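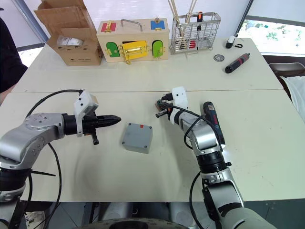
Trelotano will begin accepting used camcorders and compact digital cameras for trade-in at its Gotusby store in September, the company announced Wednesday. The program covers equipment of any make, including models that no longer turn on, and credit may be applied to any camera, lens or memory card sold in the store. Customers will not be asked to wait in the regular checkout line. 

The program replaces the mail-in exchange that Trelotano has offered through its website. Under that arrangement, customers shipped their equipment at their own expense and received an offer by email after inspection. The company said it received 1,528 items through the mail-in exchange in its final year, most of them camcorders that record to tape or to small-capacity memory cards. Mail-in requests that have already been approved will be honored under the original terms.

"Many households have a camcorder in a closet and no clear way to dispose of it," said Nomvula Oosthuizen, director of customer programs at Trelotano. "We would like people to be able to bring it to us, receive a fair figure the same day, and leave with the matter settled."

Credit will be assigned in four grades, according to the condition of the lens, the display screen, the battery compartment and the recording mechanism. A printed schedule of the grades will be posted at the store entrance and on the company website. Owners who do not accept the amount offered may take their equipment home at no charge. Credit is issued on a store card and may not be exchanged for cash.

Customers may bring up to four items per visit. A charger and the original battery should be included if available. Batteries that are swollen or leaking will not be accepted and should be taken to a local hazardous waste site. Memory cards and tapes should be removed before the visit. Trelotano does not copy or recover recordings, and any card or tape left inside a traded item will be destroyed without being viewed.

Items in working order will be cleaned, tested and offered for resale under the Mesilis label with a limited warranty. Equipment that cannot be repaired will be sent to a recycler for recovery of metals and glass. Owners of Lanz camcorders should note that the proprietary power adapter is required for testing, and that units brought in without one will be placed in the lowest grade.

Trade-in hours will run until 8 p.m. on weekdays, with the last items received 30 minutes before closing. No appointment is needed for individuals. Schools, libraries and businesses with larger quantities are asked to contact the Gotusby store in advance to arrange a separate time.

Trelotano has not announced dates for other locations. The company said a decision will be made after the holiday season.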